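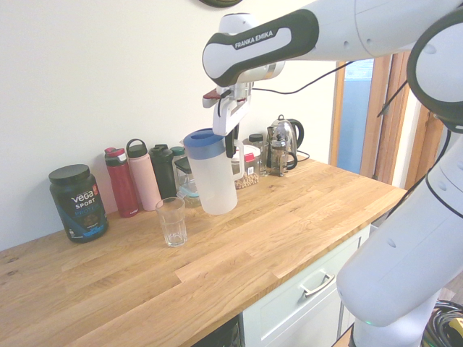
Oiled oak worktop and standing water

jjia_bench
Oak butcher block, finished with hardwax oil in June. The water jug lives on it permanently and gets refilled several times a day. I now have a faint grey ring where the base sits. Is the finish failing, or is this normal for oak? Two coats of Balogun matt, 60 ml per square metre on the second.

H. Gerlach
Normal. Oak contains tannin, and tannin plus water plus a trace of iron gives grey. Rub the ring with oxalic acid solution, rinse, leave it three days, then spot oil.

okafor_c
Two coats is thin for a wet area. I would put on a third before blaming the tannin. Also wipe the base of the jug after filling. Condensation does more harm than spills.

H. Gerlach
Disagree on the third coat. Hardwax oil stops absorbing once the pores are full, and the excess stays tacky.

okafor_c
It goes tacky if you fail to buff it off. Mine had three coats and is fine.

montserrat_m
Where does everything else stand? Ours marked under the bottles long before it marked under the jug.

jjia_bench
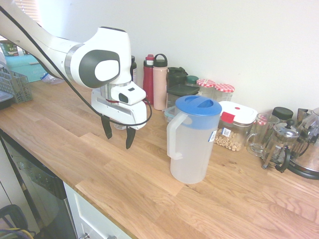
The bottles stay against the wall and I lift them once a week to wipe underneath. No marks there so far – the ring is only where the jug goes. You can see it is well forward of the red and pink bottles, out in the middle of the counter, so it takes all the traffic. The two jars with gingham lids hold dry goods and have never been a problem.

montserrat_m
Then put the jug on a tray. A cork mat is worse, as it holds water against the wood.

R. Sutter
Agree about cork. Check the board seams near the jug as well. If you can feel a ridge with a fingernail, water has got into the joint and no amount of oil will flatten it. 

jjia_bench
No ridge. Acid first, then one thin coat, buffed after 26 minutes. Tray ordered.

okafor_c
Still says three coats on my tin.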